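4. Using the Flallell hand-held gripper kit on clothing

4.1 What you get and how we used it
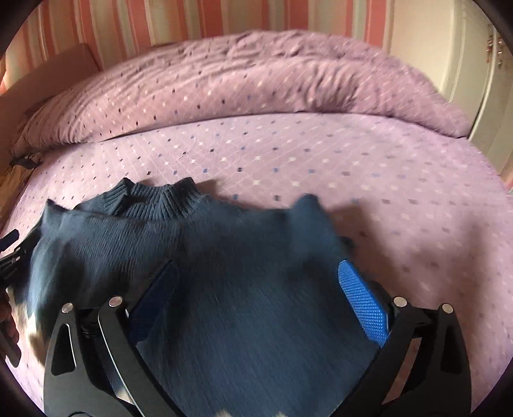
We bought the kit from Plarnonow at full price, so what follows is the view of a paying customer. I did most of the garment work myself, and Kazue Mizuno did the rest over a few weeks in May. Colm Moriarty at our Buckley site handled the files and put up with a lot of emails from both of us.

The kit comes as a handle, a pair of jaws, spare pads and a camera mount, all in one carry case. Setting it up took me most of a morning the first time (I had the mount on backwards, and the manual's drawing is tiny) and a few minutes every time after that. The calibration step is quick, but you do have to redo it whenever you swap pads, and the software won't remind you!

Figure 4. The kit's jaws on a navy knit sweater with a ribbed mock-turtleneck collar. The blue pad on the right-hand jaw has a fine diamond texture.

Our clothing set came to 2,591 usable recordings. We'd aimed for 3,000, and most of the shortfall was clips I threw out because I'd started moving before the recording light came on. That's my fault more than the product's, although a beep would be nice and I've told Plarnonow so.

4.2 Knits, and why they're a pain

T-shirts and tea towels were easy going. Knits were another story. A sweater has a lot of give in it, so when you pinch the body the fabric bunches up between the jaws well before the hem thinks about moving. Kazue got around this by taking a smaller bite near the side seam and lifting slowly, and I ended up copying her. We also learned to press down a little before closing, which seems to give the pads something to bite on. I'd love to put a number on how much that helped, but we didn't log pressing as its own step and I'm not going to guess.

Dark colours gave us a bit of grief as well. Navy and black garments against black jaws are hard on the tracking software, and Colm had to correct more of those labels by hand than he'd have liked. He tried the brightness setting in the Tramdale plug-in, and it helped on the navy pieces but did next to nothing for the black ones.

4.3 Comfort and wear

The handle is fine for short stints. After roughly 25 minutes my wrist wanted a break, and Kazue, whose hands are smaller than mine, called it quits sooner than that. We went through 6 pads in total. The texture fills up with lint if you do a run of woollies, so keep an old toothbrush handy and give them a scrub between garments.

Would I buy it again? Yes, for household fabrics, with a second set of pads in the same order (shipping on the pads alone was cheeky). For anything heavier than a thick sweater I'd want to borrow one and try it first. We did have a go at a winter coat, and those recordings are left out of the totals in this section.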